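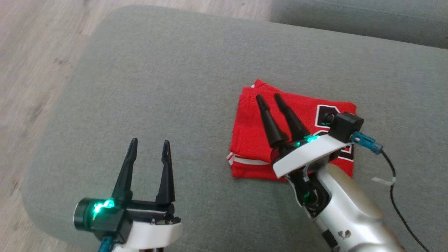
How many demonstrations of folding a shirt does a policy need before it can fold one it hasn't seen? More than we have, and I doubt that piling up the same kind will get us there.

Sulastri Halim wrote on 22nd January:
> We now have 953 episodes in the Wuvano set, 218 of them on
> soft surfaces. I'd like to call collection finished and start
> the long training run. The success rate on the held-out split
> looks good to me. Any objections?

One objection, in 2 parts.

First, the held-out split. As far as I can tell from the index, it was drawn at random from the same sessions as the training episodes. Same operators, same garments, same sofa. A model that has memorized how one jersey sits on one gray cushion will do fine on that test and tell us nothing. Hold out whole garments and whole rooms, then show me the number again.

Second, the labels. I went through seven of the soft surface episodes by hand last night. Every one is marked "success", and in three of those I couldn't say what the operator thought success was. The shirt ends up in a bundle with uneven edges and the label flips. Fine if a bundle is what we want, but then the protocol should say so. At Prindberg we had the same argument in September and ended up relabeling everything, which I don't want to do twice.

I also don't see any failed grasps in there. Either the operators never miss a layer of cloth, or somebody is deleting the misses before upload. Ankica Kos, do you know which? I would pay more for fifty honest misses with a recovery than for another batch of clean folds.

I know the Erkance people say scale smooths all of this out. Maybe it does - they have yet to post a result on a garment that wasn't in their own closet.

So please don't start the long run yet. A short one on the re-split data would be enough to change my mind, and I'll help write the split script if that's what is holding it up.

Sachdeva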